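Trallar notebook, May, afternoon session

Continued with the folding task for the student project. The others from the group were in the lecture until two, so the first part of this entry was done alone and the second part together.

State of things when I came in: both arms powered, the teaching program from last time still loaded. I ran the homing of the right arm two times, because after the first time the wrist was standing a little turned. After the second time it was good. I did not change any offsets. If somebody changed them before me, please write it here, I could not find a note.

Goal for today was the red garment. Until now we have practiced mostly with the pink shirt, which is easy: the cloth is stiff and it keeps the shape when the arm lets it go. The red one is longer and softer, and it makes wrinkles in the middle when both grippers work on it. In our first plan (the one we presented in the Wieczorek seminar) we wrote that one set of demonstrations is enough for all the clothes. I do not believe this anymore.

We agreed to record 14 demonstrations by hand guiding, each one starting from a different position of the cloth. The steps are the same as on the paper at the wall: take from the basket, spread, smooth, fold the sleeves or the side, fold in half, put to the upper right.

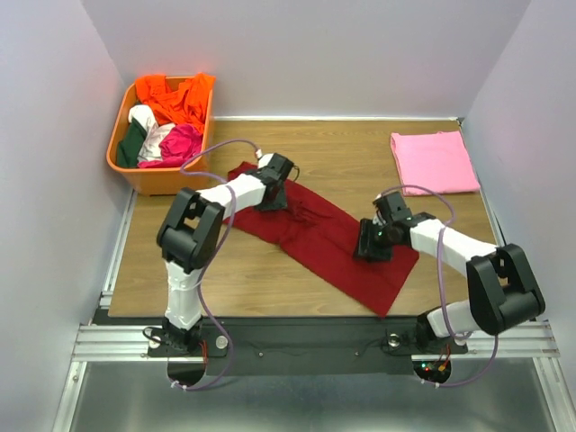
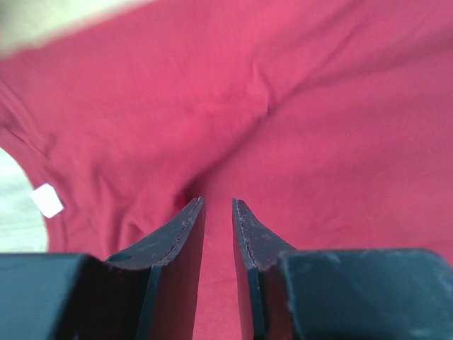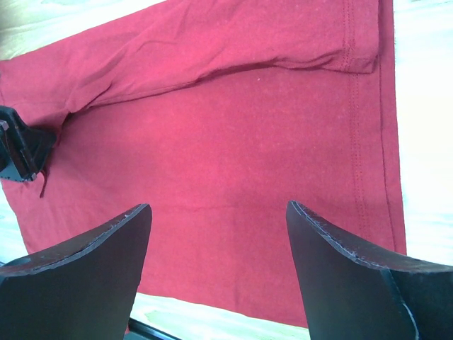 Red garment, fixed camera first, then two wrist views.

Category: Student projects / Cloth handling

Results. From 14 demonstrations we keep 5 without cutting. In the others the operator was waiting too long in the spreading step, and these pauses will teach the arms to wait also. I want to cut the pauses with the Stekorden script and look at them again before we throw anything away.

What I noticed about the wrist view: the crease is much easier to find there than from the fixed camera, because the shadow along it is dark. But the upper part of the picture can be blurred when the arm is moving, so for the choice of grasp point we should use only the lower half. Also the stitching of the hem can be seen very well when it is close. Maybe we can use the double row of stitches as a line for the alignment of the fold. I have to ask if this counts as a change of method for the report.

Problem with the left gripper: in 2 demonstrations it took both layers when it should take only the top one. We lowered the closing speed to 400 in the settings (I do not know the unit, the Grustska manual does not say it). After this it was better, but it was the end of the session and we made only a few tries, so please do not write in the report that it is solved.

To do:
- cut the pauses, keep the original files in the same folder
- repeat the two-layer test with the green garment
- write the spreading step again on the wall paper, with clearer words
- ask for the Trallar room also for the next session

I left the speed setting at 400. The arms are switched off, the key is in the drawer.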